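Gestion locative, chapitre 4
L'état des lieux et l'inventaire en location meublée

Support de cours, groupe du soir. Chargée de cours : Kaede Maruyama.

4.1 Rappel

L'état des lieux décrit le logement : murs, sols, menuiseries, équipements fixes. L'inventaire porte sur les meubles et les objets laissés au locataire. Les deux documents sont signés le même jour et annexés au bail. On peut les réunir dans un seul dossier, à condition que chaque partie soit datée et paraphée.

Sans état des lieux d'entrée, la discussion au départ du locataire tourne presque toujours sur la preuve. Voir le cas Vergara, distribué à la séance précédente : deux ans de bail, pas d'inventaire, un dépôt de garantie contesté en totalité.

4.2 Méthode de visite

On procède pièce par pièce, toujours dans le même sens, en partant de la porte. Les relevés de compteurs se font au début, avec le locataire. Les clés se notent par type et par serrure (entrée, boîte aux lettres, cave).

Vocabulaire d'état à employer : neuf, bon, usagé, dégradé. Éviter « correct » ou « moyen », que chaque partie lira à sa façon. Une dégradation se localise : « éclat sur le carreau à gauche de l'évier » et non « carrelage abîmé ».

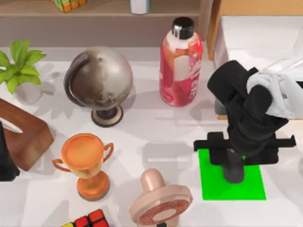
L'inventaire se rédige par lieu de rangement, ce qui facilite le contrôle à la sortie. Pour chaque meuble, on indique la matière si elle est certaine, la teinte et l'état, puis on passe à ce qui est posé dessus ou rangé dedans. Un plateau de table blanc encombré d'objets du quotidien, avec derrière lui une étagère en bois brun-gris, donne ainsi deux entrées : la table et ses objets, puis l'étagère et son contenu. La teinte compte lorsque le logement contient plusieurs meubles du même type. Les objets de faible valeur peuvent être regroupés (« lot de couverts, bon état »), mais le gros électroménager se note séparément, avec la marque et le numéro de série.

4.3 Vétusté et retenues

La vétusté est l'usure due au temps et à l'usage normal. Elle reste à la charge du bailleur. Si le bail renvoie à une grille, on l'applique à la valeur de remplacement.

Exercice traité en séance : un canapé acheté 3000 euros, abattement de 40 % selon la grille annexée. Valeur résiduelle : 1800 euros. Le tissu est déchiré et la réparation est facturée 200 euros. Le bailleur, M. Gruma, demande le remplacement complet. La retenue se limite à la réparation, le meuble restant utilisable.

4.4 À préparer

Relire le dossier Tandley (studio meublé, bail étudiant) et rédiger l'inventaire du coin cuisine. Une page au maximum. Les copies sont à remettre à Haruna Tsuchiya, qui assure la correction des travaux dirigés.

Documents associés
- Chapitre 3 : Le dépôt de garantie
- Chapitre 5 : Congé et préavis
- Fiche : Lire une grille de vétusté
- Corrigé du contrôle de janvier

Dernière mise à jour : 17 avril 2018

© Fleloteo Formation | Contact | Haut de page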